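Lasulgate Makers' Help Pages
Home and Shared Workshop Builds > Kitchen tasks

Gripping a kettle with a two-arm build: where should the second hand go?

Posted by Yaa Boateng

Our group is building a pair of low-cost arms in the shared workshop at Kirkoldale, driven by a Nutonano controller board. The task we have set ourselves is lifting an electric kettle from its base and setting it down again. At present one gripper takes the handle and the other is idle. The kettle turns as soon as it leaves the base, and of 871 attempts logged since November only 203 ended with it seated properly. The kettle is always empty during tests. Members would be grateful for advice on the placing of the second gripper, and on whether the motors should be replaced first.

Posted by Lamptey

I would advise against buying motors at this stage. A kettle held by the handle alone has its weight well to one side, and a stronger wrist will only hide the fault until water is added.

Please consider using both arms on the body: one broad, padded surface flat against the side, and the other resting over the lid with the fingertips curled across the top. The lid hand should steady and the side hand should press. Set the closing force of each separately – a single shared value caused us a good deal of trouble. We began at 600 on the board's own scale and settled on 700 for the side hand. Your figures will differ with the padding.

Two further points. A tapered body will tend to slip downwards through the grip, so place the side pad low. The arms should also be tested cold and empty until the release is dependable, as hands on bare metal are not suitable for a kettle that has been boiled.

I attach the hand placement that we copied when setting our starting positions.

Posted by kirk_bench4

Had the same with ours. Check the base is not sliding about as well. We put rubber feet under it and most of the turning stopped. Did not try two hands.

Attachment to the reply by Lamptey

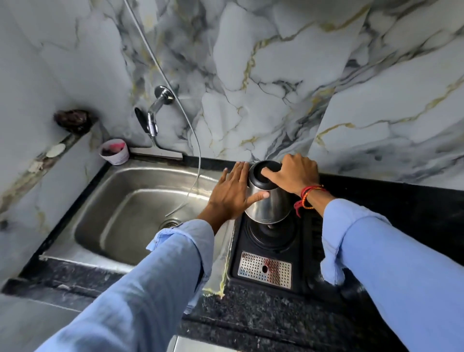 Hand placement on the kettle: left hand flat to the side, right hand over the lid.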